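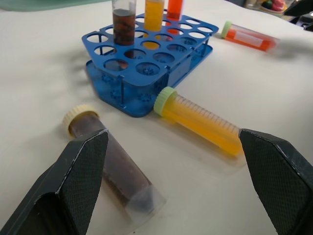
Bench Assistant, Part Time (Beverage Color Trials)
Holtine, Konham site

Let's start with what this job isn't. Most ads for lab work promise discovery, growth and a seat at the table. We have read those ads, and some of us answered them. This one is for a person who will put colored drinks into 50 mL conical tubes, cap them, label them, stand them in a rack, and write down what color they are. On Thursday you will do it again.

The project is called Besis. A client believes that shoppers can tell a fresh soft drink from an old one by its color. We doubt it. The client is paying us to check, so we are checking properly, with 969 tubes still to log before the study closes in December.

What you'll do
Fill tubes from retail soda bottles, dark cola and the orange and red kinds mostly. Match every tube to its line in the log. Return tubes to the rack upright when you're done with them. Wipe the table. Set out fruit for the comparison sessions, where panelists are asked whether a red drink looks "like watermelon." We have our doubts about that question too, and you are welcome to share them.

What we need
Steady hands and legible writing. Normal color vision, which we will test ourselves, whatever your certificate says. A willingness to write "can't tell" when you can't tell. We have had applicants who saw a difference every single time, and their data went in the trash.

A science degree is fine but won't raise the pay. Please don't send a cover letter about your passion for beverages.

Hours and pay
14 hours a week in 2 shifts, both starting at 8 a.m. Pay is hourly, at the site's posted assistant rate. There is a completion bonus of $1,000 if you stay until the last tube is logged. It isn't paid in part. 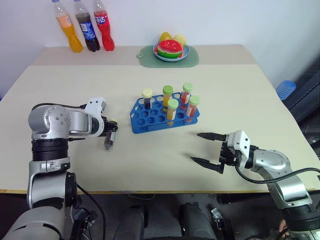

Obeidat, asked to look over this ad before it went up, objected that it makes the work sound worse than it is, that the mornings are quiet and the log gets oddly absorbing by the second week. We've left the ad as it was and added the remark.

To apply, send a one-page resume and a handwritten sample of the numbers 0 through 9 to the Konham front desk, marked Besis. Applications without the handwriting sample will not be read.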